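Peltex — is the curse deck worth keeping in?

Forum: Board and Card Games > Rules and House Rules

mvrettos
Hello all! We finally got Peltex to the table on Tuesday evening with the full five of us, and I've been wanting to talk about it ever since. Lovely game, lots of shouting, my sister laughed until she had to leave the room. But the curse deck! Fifty cards, and by the third round two players had so many stacked up that they were just passing the dice along and going to put the kettle on. Does anyone play without it? I'd hate to lose the silly ones (talking only in rhyme, swapping seats) but the "miss a turn" ones are a misery.

sibu_k
Leave it in, I say. The curses are the game. Without them it's a plain race to the lighthouse and whoever draws the good boots wins. We've played it more times than I can remember and the comebacks are what everyone talks about on the way home. Are you letting people trade curses at the harbour? It's on page 8 and easy to miss.

Ataahua P
I'm with Melina on this one, sorry Sibusiso. Trading only helps if somebody wants what you've got, and in my house they never do, they just sit there grinning at you. We took out every "miss a turn" card and it went from a long evening to a pleasant one — still plenty of mischief left. Pictures from my end.

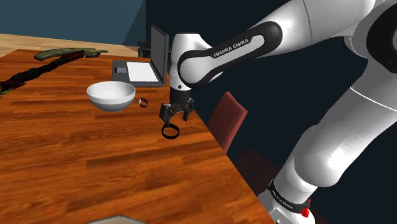
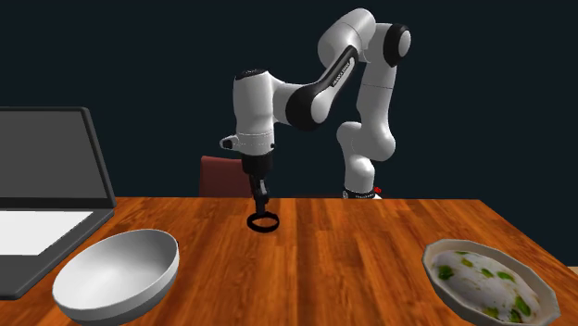
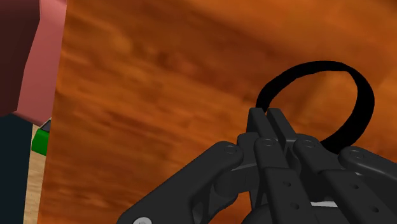

The black ring, three times over.

mvrettos
Thank you both! No, we completely missed the harbour trading, so that's one on me. Ataahua, how many cards did you have left once you'd taken those out?

Ataahua P
I never counted, but the pile didn't run dry, and you shuffle the discards back in anyway.

achilleas_l
A middle way, if you'd like one: keep the whole deck but let nobody hold more than two curses at once. Draw a third and you choose which to throw back. We borrowed that from Nomum, where it works a treat, and my lot took to it straight away.

sibu_k
Two is far too soft! Three, perhaps. I'll grant you it's better than pulling cards out of the box.

mvrettos
Right, we'll try Achilleas's way next time, with the harbour rule as printed, and if my brother still ends up sulking over the kettle I'll go with Ataahua's. Does the limit count the curses you start with?

achilleas_l
Yes, we count those too.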